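**Sorting a salvage tray: bin by part, or bin by machine?**

**tinkerbelfry** – Sun 1 April

So I finally tipped the Ornik carton out. Solenoids, red boards, little white plugs, all in one go, and I've been sorting since breakfast. Parts go on a white sheet in the steel tray, harnesses go in the yellow bin. My problem is the solenoids. I started putting numbers on the brackets with a marker in March and now I can't decide if the number should mean the machine it came out of or just the order I pulled it. Number 9 has a lovely springy plunger and I have no idea which pile it belongs in!

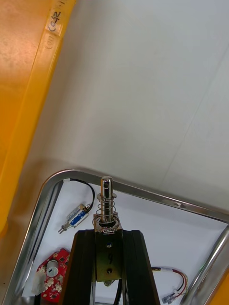 ### Re: Sorting a salvage tray

**moss_and_solder**

By part, every time. Who cares what machine it came from? If you need a push-pull solenoid you go to the solenoid box. I sorted by machine for years and ended up with 21 shoeboxes that each had one thing I wanted and a pile of junk.

**gravelpit80**

Disagree with moss. Two solenoids can look the same and have totally different coils. I keep everything from one machine together until I've measured it, then it can go wherever it likes. Put the ohms on the bracket next to the number and you're covered.

Also, what's the plan for the boards? One of the red ones has a big silver capacitor on it. I'd check that for charge before you go poking around, and I'd do it before you bag anything. And tape the bare end of that black wire, please – I don't like stripped tips anywhere near a metal tray rim.

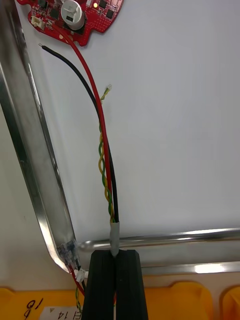 ### Re: Re: Sorting a salvage tray

**tinkerbelfry**

Okay, okay, taping it tonight. The red/black plus twisted yellow and green bundles are the ones I like best, they're tidy already and the twisted pair keeps itself together. I've been putting a wrap of tape on each one so the four wires don't wander off. I used gray until the roll got low and then I found the light blue, and I think the blue is easier to spot when I'm digging.

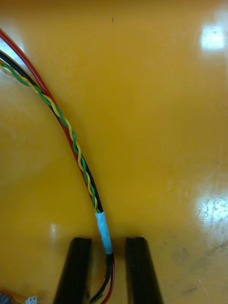 Moss, I hear you on the shoeboxes, but gravelpit has me worried about the coils now. Maybe a part box with a machine tag on every piece? That's a lot of tags. I bought a pack of 1000 of the Brotum ones so I guess I can't complain.

**moss_and_solder**

Blue tape is fine. Tags are overkill. You'll tag for one weekend and quit.

**kettle_drawer**

I tag and I never quit, so there. The trick is to do it while the thing is still in your hand. Harnesses with a printed label already on them I leave alone, like the blue and white twisted ones with the black sleeve. Lay them out straight though, mine went in coiled and I lost an evening to it.
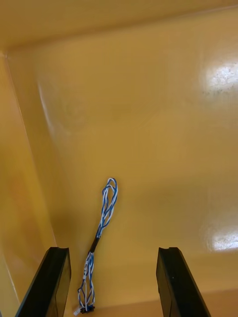

*Blue and white harness in the yellow bin, label still on*

**gravelpit80**

Kettle's right about leaving old labels on. I peeled a bunch once and regretted it for months.

**tinkerbelfry**

Going with part boxes plus tags for the solenoids and boards, no tags on harnesses that have a label. Moss can say I told you so in a month. Does anyone know if the Kukton drawers come deep enough for the plungers to stand up?

**kettle_drawer**

The tall ones do. Measure with the spring on.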